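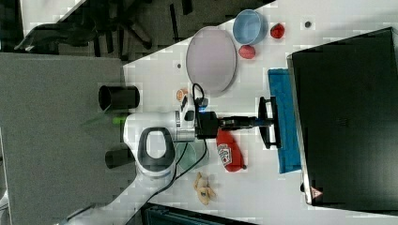 Equipment planner wanted, lab side (part-time, fixed term)

Hi! I'm Rekha Bajpai and I run the manipulation lab at Sernusitz. We're a small group, we teach arms to do tabletop chores, and next year we want to go from one work cell to 6. I need someone who likes spreadsheets and likes robots, in whatever order.

The job in a nutshell: you work out what we should buy, when, and what it's going to cost us to keep running. Arms and grippers are the easy part (everybody remembers the arms!). What I keep forgetting is the rest of it – wrist cameras, spare fingertips, cables, tables that don't wobble, service contracts, plus the bowls, cups, cloths and toy food that we go through faster than you'd think. Last year I left shipping out of the budget completely. Ankit Goel in purchasing still brings it up.

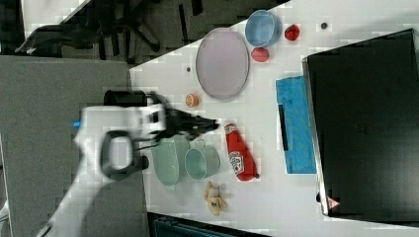 You'd spend your first couple of weeks sitting in on sessions with Ese Babalola, who runs the cell day to day and has strong opinions about cable routing. After that you'd get quotes from at least 2 suppliers for each big item, compare leasing with buying, and put together a plan called Greenwood (our name for the expansion) that I can take upstairs without blushing.

You should have done some equipment buying before, in a lab, a shop, a factory, a hospital, I don't mind which. You don't need to program. You do need to be okay calling a vendor back a third time about lead times.

It's 300 paid hours, starting in January, mostly on site at our Isdale building. Hours are flexible and I'm happy to work around school pickup or classes.

To apply, send me a resume and a short note about something you bought for work and wish you hadn't. Please get it in by November 2, 2025. Pushpa Chauhan at the front desk can help if you need a different format, and I'll write back to everyone, yes or no.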